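Clusine, oder: wie ich ein Arbeitszimmer fast fertig bekam

1.7.20

Das kleine Zimmer war seit dem Einzug das Zimmer, in dem Sachen landen. Bügelbrett, Koffer, der Karton mit der Aufschrift "Kabel wichtig", dazu ein zweiter Karton, nur "Kabel". Im April habe ich am Abendbrottisch verkündet, dass daraus jetzt ein Arbeitszimmer wird. Miyuki hat freundlich genickt und weitergegessen. Miyuki Oshima kennt mich seit dem Studium und hat schon einige meiner Arbeitszimmer kommen und gehen sehen.

Zuerst also die Farbe. Ich wollte etwas Helles. Im Farbenladen bei uns um die Ecke heißt hell aber nicht hell, da gibt es einen Fächer mit mehr als 2.000 Tönen, von denen gefühlt die Hälfte Weiß ist und sich dafür schämt. Ich habe den Fächer mit nach Hause genommen, gegen Pfand, und eine Woche lang Pappstreifen an die Wand gehalten. Morgens war alles grau, mittags alles gelb und abends alles Lampe. In die Endrunde kamen "Clerness" und "Clusine". Clerness klingt nach einem Medikament, das man zu den Mahlzeiten nimmt, also Clusine. Der Eimer kostete 64 Euro. Ich habe den Verkäufer zweimal gefragt, ob da auch wirklich der ganze Eimer drin ist.

Vor dem Streichen kommt das Ausräumen, und beim Ausräumen kommt das Lesen alter Postkarten. Der erste Samstag war damit weg. Am zweiten habe ich abgeklebt, sehr sauber, ich war richtig stolz auf meine Kanten, und am dritten habe ich festgestellt, dass Malerkrepp, das zwei Wochen an einer lackierten Fußleiste klebt, dort gern bleiben möchte. Es ging mit dem Föhn wieder ab. Der Lack auch, stellenweise.

Gestrichen habe ich dann zweimal. Beim ersten Mal mit der Rolle, die noch im Keller lag und fusselte wie ein alter Kater, beim zweiten Mal mit einer neuen. Wer mit der Hand in der Ecke hinter der Tür über die Wand fährt, kann die erste Rolle bis heute spüren. Ich rate davon ab, hinter der Tür herumzutasten.

Dann das Regal. Es heißt Telby, und ich habe es gebraucht übernommen, ohne Anleitung, dafür mit einer Tüte Schrauben, die sich am Ende als die Schrauben eines anderen Möbels herausstellten. Aoi Sasaki von gegenüber hat mir ihren Akkuschrauber geliehen und ist gleich mitgekommen, weil sie das Gerät, so sagte sie, nicht gern allein lässt. Sie hat dann auch gebohrt. Ich habe den Staubsauger gehalten und an den richtigen Stellen "perfekt" gesagt. Zwei der vier Löcher sitzen auf gleicher Höhe, die anderen beiden haben wir mit Unterlegscheiben und gutem Willen überredet. 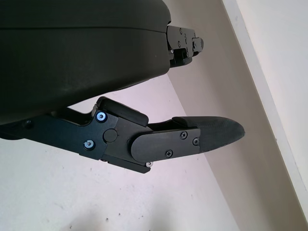

Gestrichen wird in diesem Haushalt vorerst nicht mehr, das haben Miyuki und ich schriftlich festgehalten, auf der Rückseite der Farbquittung. Der Eimer steht noch halb voll auf dem Balkon, für Ausbesserungen, also für immer. Über den Farbton wird weiter verhandelt. Miyuki sagt Weiß, Aoi sagt Eierschale, ich sage natürlich Clusine, mit französisch gedehntem i. Auf dem Foto ist die Wand jedenfalls blass, darauf können wir uns alle drei einigen, und für blass hätte es vermutlich auch der Eimer aus dem Baumarkt getan. Schwamm drüber. Nur nicht zu feste, sie ist laut Etikett bloß bedingt abwaschbar.

Fehlen noch der Schreibtisch und eine Lampe, die den Namen verdient. Und die beiden Kabelkartons stehen jetzt im Flur, wo man jeden Tag an ihnen vorbeimuss. Ich habe gestern in "Kabel wichtig" hineingeschaut. Es ist ein Scartkabel drin und eine Fahrradklingel.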